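Work and Automation, Unit 4
When the robot comes to the packing table
Handout for evening group, prepared by Iwona Grabowska
26 November 2025

Please read this before the meeting and bring your own example from a place where you worked.

In the last unit we spoke about large factories, where the machine stands behind a fence and the people stay outside. Today we look at a smaller case. Valico sends out small office and gift items from a building in Stekcombe. Until October all sorting of returned items was done by hand, at long tables, by a team of 10 people. Then the company put one two-armed robot into the same room, at a table of the same kind as the people use.

The first question is what a task really consists of. On paper, the task is "sort the returned items". When Saodah Kwok, the shift leader, wrote down what her team does, she found five different actions: to pick up, to turn and look, to decide, to put in the right place, and to tell someone when a thing is strange. The robot was bought for the first and the fourth. The other three stayed with people, but they are no longer done by the same person at the same moment.

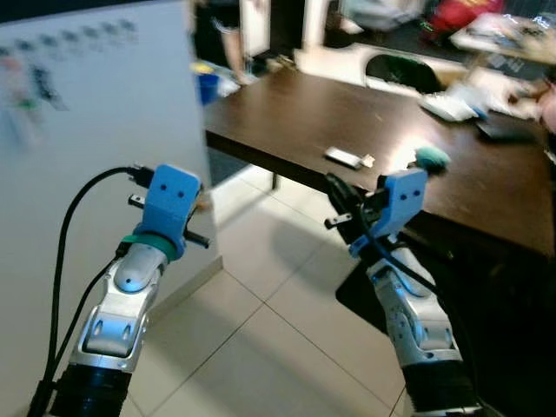 This separation changes the work more than the speed does. A worker who picks up an item feels already in the hand if it is damaged. If she only decides, from the side, she must look harder, and she gets tired in a different way. Two people from the team told Kwok that their shoulders are better now and their eyes are worse. Please remember this when you read that automation "removes the heavy part".

The second question is about space. A soft object, a flat case and a loose paper ask for different grips, and a person changes the grip without thinking. For the robot, somebody has to prepare the table. At Valico this preparation has no name in the job description and no line in the pay table — it was simply added. The plan speaks of 600 items in a shift, but it says nothing of who clears the table between them.

The third question is who may stop the machine. In the first weeks only the technician from Jondon, the supplier, was allowed to change its settings. Workers could press stop, but afterwards they had to write a report, so they pressed it seldom. After a meeting with the staff the report was made shorter, and four workers were trained to restart the robot by themselves.

Terms to know: task, job, hidden work, deskilling, right to stop.

For the discussion:
Choose one job you know well and divide it into actions, as Kwok did. Which of them would you give away gladly, and which would you miss? Who should be paid for preparing the table?

Reading: Gunawan, chapter 5, first half only. The second half we take after the break.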